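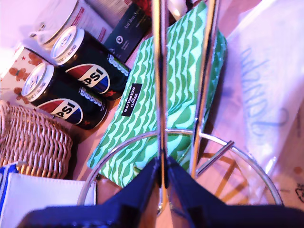

Why do some household objects stay on the table after everything else has been put away?

They usually have no agreed place in the house, or they have two possible places and the people sharing the table do not choose between them.

4. Results: objects that remain on the table

4.1 Overview

The Kandumwood study followed shared tables in homes in Cenholm and Nudutow, and recorded what was put away, what was moved and what was left at the close of each tidying session. The data set holds 200 sessions. Across these sessions, 407 objects were recorded as remaining, meaning that they were still on the table when the household said that tidying was finished. An object left in several sessions in a row was entered once only, under the session in which it was first recorded.

Remaining objects were coded with the Benedetti household sheet, which asks where an object belongs, who uses it and how often it is moved. The sheet was designed for kitchens and needed some changes for this study. We removed the items on food storage temperature and added a field for packaging, as the pilot work in May had shown that coders could not agree on whether a boxed product should be entered as the product or as the box. The changed sheet enters both, on separate lines, and treats the box as the main object where the contents cannot be confirmed without opening it.

4.2 Mixed groups

Most remaining objects were found in groups. A group was defined as any set of objects that touched, overlapped or lay within a hand's width of one another. Groups of a single kind, such as a stack of letters, were cleared readily once a member of the household had begun on them. Mixed groups were slower. The household had to make a fresh decision for each object, and one difficult decision often stopped work on the whole group.

Figure 3. Mixed group on a tan tabletop, including a chrome wire stand, a candle box in green and white patterned packaging, and two black Pepsi cans lying on their sides.

The group in Figure 3 shows the range of goods that a coder may meet in one small area. The drink cans are the simplest entry. Under the coding rules a can is assigned to the kitchen if full and to recycling if empty, and the two outcomes are recorded separately. Where the state of a can is not known, as in a still picture, it is entered as a drink container and no destination is given. A can on its side is not taken as evidence that it is empty.

The candle box is harder to place. The label gives the brand, marimekko, and the word CANDLE, which settles the question of product type but says little about where the box should go. Households that were asked about boxed candles gave answers that fell into two sets. In the first, the candle was treated as a decoration and belonged in the living room, out of its packaging. In the second, it was treated as a gift or a spare and belonged in a cupboard in its box. Both answers were sometimes given within the same household. Packaging with a strong pattern added to the difficulty, as several respondents said they would sooner keep such a box in view than put it in a drawer.

4.3 Stands, rings and racks

Wire stands formed a class of their own. They differ from other remaining objects in that many are made to sit on a table, and a household may regard a stand as furniture when it is in use and as clutter when it is not. Coders were told to enter a stand as remaining only when the household named it as something that should have been moved. This rule lowered the number of stands in the results and should be kept in mind when they are compared with earlier work.

The shape of a stand also affected the objects near it. A stand with a ring foot takes up a wide area for its weight, and small goods tend to be pushed up against the ring or set down inside it. In Figure 3 the foot of the stand is a large wire circle, with the candle box lying behind the upright rods. Arrangements of this sort were coded as one group, even where the objects had nothing else in common. Respondents in Nudutow often said that they cleared around a stand and lifted it last – a habit that left the objects closest to it until the end of the session, when interest in the task was falling.

4.4 Containers as holding places

Baskets and open boxes were frequent members of mixed groups. Their role varied. Some households used a basket as a holding place, to be filled at the table and then carried from room to room. Others kept it on the table for good and moved goods into it when visitors were expected. In the second case the table looked clear but the decisions had only been put off, and the same objects were often found on the table again at the next visit.

The coding sheet does not separate these uses well. A container is entered by its material and location, and its contents are entered only if the household agrees to have them listed. Agreement was common in Cenholm and less so in Nudutow, where respondents described baskets as private even when the table itself was shared. We have therefore not compared basket contents between the two towns.

4.5 Short comments from households

At the end of each session one adult was invited to write a comment of up to 1,000 words. Most wrote a few lines. The comments support the view that objects remain for want of a decision, and that lack of time is a weaker explanation than we had expected. One respondent wrote that the last few things on the table “are always the ones that I would have to ask someone about.” Another wrote that a candle had been moved from the table to the shelf and back again so often that it “may as well live on the stairs.”

Comments about packaging were mixed. Some respondents wished to discard boxes at once, while others kept them for storage, for later gifts or for the pattern alone. These preferences did not follow the age of the respondent or the size of the home. They did follow the presence of a cupboard near the table – homes with one kept more boxes and had fewer of them in the remaining groups. The effect of nearby storage is taken up again in Section 5, together with the results for paper goods and chargers.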